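一套茶具的来历，写到哪算哪

2012年12月6日，星期四

上个月在Helinville的一场小型拍卖上买了一套瓷茶具，目录编号后面只写了一行字：“彩绘描金茶具一套，十九世纪下半叶，有磕碰。”一共14件，包括茶壶、糖罐、奶壶、一只盛残茶的大碗，其余是杯和碟。估价很低，原因大概是没有款识，壶盖也修过。落槌价1,468，加佣金和运费之后比预想的多一些，还在能接受的范围里。

我收瓷器的时间不算长，主要看欧洲北部的小窑，大窑的东西买不起，也不太看得懂价格。这套东西吸引我的是边饰：深蓝地上描一圈金色的葡萄藤，叶子和卷须交替，藤的走向在杯子上是顺时针，在碟子上是逆时针。我以前在一本旧展览图录里见过一模一样的处理，图录把它归在Peltonen窑名下。那家窑规模不大，存世的东西也不多，带款的更少。

东西到手以后先清洗。描金怕摩擦，也怕碱，我一直用温水加一点中性清洁剂，盆底垫毛巾，一次只洗一件，洗完侧放在软布上晾。修过的壶盖不能泡水，用棉签蘸纯净水一点点擦，老胶遇水会发白。杯子内壁的茶渍比较重，有两只一直没有完全洗掉，我也没有再用药剂去处理，留着就留着了。
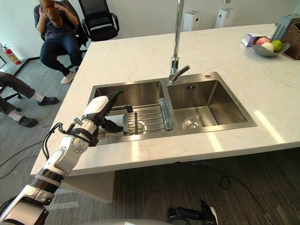

洗干净以后能看出不少拍卖照片里看不到的东西。首先是胎。胎色偏灰，对着灯看透光是略微发黄的，和我手上另外一只确定的Peltonen杯子接近。釉面有细小的针孔，集中在圈足附近，这在那家窑早期的东西上很常见，后期换了釉料就少了。其次是彩绘。开光里画的都是乡村风景，有桥、磨坊、渡船，每一件都不重复。画工并不算好，人物比例经常不对，但是树画得很认真，远处的树用点，近处的树用短线，这个习惯从茶壶到碟子都是一致的，应该出自同一个人。

糖罐的问题比较大。它的金比别的件亮，边饰的藤叶也画得更密，翻过来看，圈足修得很圆，别的件都是斜削的。我倾向于它是后配的，可能是原来的糖罐打碎以后，主人拿着盖子去别处定做了一只罐身。盖子和整套是吻合的，罐身不是。拍卖目录没有提这一点，我不觉得是有意隐瞒，多半是没有逐件看。

没有款识也要说一下。茶壶底部有一个刻划的数字，釉下的，笔画很浅，斜着光才看得见，读作2154。我先以为是年份或者匠人编号，后来翻资料，Peltonen窑的样式册是按流水号排的，从头一直排到3,000左右，茶具和咖啡具集中在后三分之一。如果2,154是样式号，位置正好对得上。可惜样式册没有完整出版过，我见到的只是零散的几页翻拍，没有这一号。

另外一种可能是Plarnell。那是一家彩绘作坊，自己不烧胎，从几家窑买白瓷回来画，其中就有Peltonen。他们也喜欢用深蓝地，也画风景开光。区别在于Plarnell的金通常分两次上，第一次平涂，第二次勾线，勾线的地方用手指摸能感到一点凸起。我把每件都摸了一遍，碟子上有，杯子上没有，茶壶的嘴和把手上有，壶身没有。这就不太好解释了。也许只是磨损程度不同，杯子用得多，线就平了，可是壶身按理不会比把手磨得厉害。

我把照片和几条观察贴到了Fastatia，那是个瓷器爱好者的论坛，平时人不多，回复却都比较认真。贴上去两天，收到几条意见，有人认为是窑里自己画的，理由是刻划的数字在釉下，说明烧胎的时候就已经定了样式，作坊买白瓷不会这样刻。这个说法我觉得有道理，不过器形也可以有编号，不一定是画样的编号。也有人建议我去查当年的博览会目录，说那家窑参加过几次，展品清单里有时会写边饰的名称。
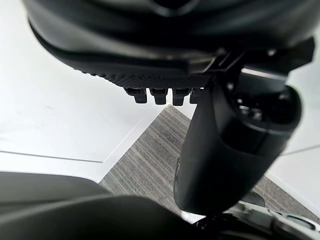
有位读者来信说，釉下的刻划数字多半指的是器形，画样的号码一般用红彩或者金彩写在釉上，时间一长就磨掉了，让我在圈足内侧找找有没有残留的笔画。信里还说，自己有一只同样边饰的奶壶，壶底的数字和我的不同，藤的走向却是一样的，所以走向不能当作某一号画样的特征，最多说明画工之间有个统一的做法。

收到信以后我又把每一件翻过来看了一遍。有三只碟子的圈足内侧确实有一点红色的痕迹，其中一只能看出像是一横加一个弯钩，别的就辨认不出了。用放大镜看，红彩压在釉面上，边缘发虚，应该是磨的。杯子上没有找到。糖罐底下也没有，不过那只本来就存疑，不能说明什么。

目前我的记录是这样写的：胎为Peltonen，可能性较大；彩绘归属待定；糖罐罐身后配；壶盖旧修，胶已老化，暂时不动。年代我改得比目录略早一点，写在十九世纪中叶以后，依据是器形，茶壶的把手还带着早一代的那种耳状转折，后来的都简化掉了。这个依据不算硬，样式延续用几十年的情况也有。

修壶盖的事情问了两家，一家要把老胶全部清掉重新粘，另一家建议只做加固，不补色。我比较倾向后者。缺口在内沿，盖上以后看不见，补色反而要盖掉一段原来的金边。报价还没有收到。

摆放的问题也还没解决。柜子第二层的高度刚好放不下茶壶，差一点点，要么挪隔板，要么把上面那几只咖啡杯换地方。隔板一挪，下面一层的盘架又立不起来。先用无酸纸包着放在箱子里，每件之间隔了泡沫，杯子没有叠放。

明年二月Helinville还有一场，预展的目录听说里面有一件带款的Peltonen咖啡壶，边饰是绿地的。我打算去看看实物，主要想看它底部有没有刻划的数字，刻在什么位置，旁边有没有红彩。买不买到时候再说。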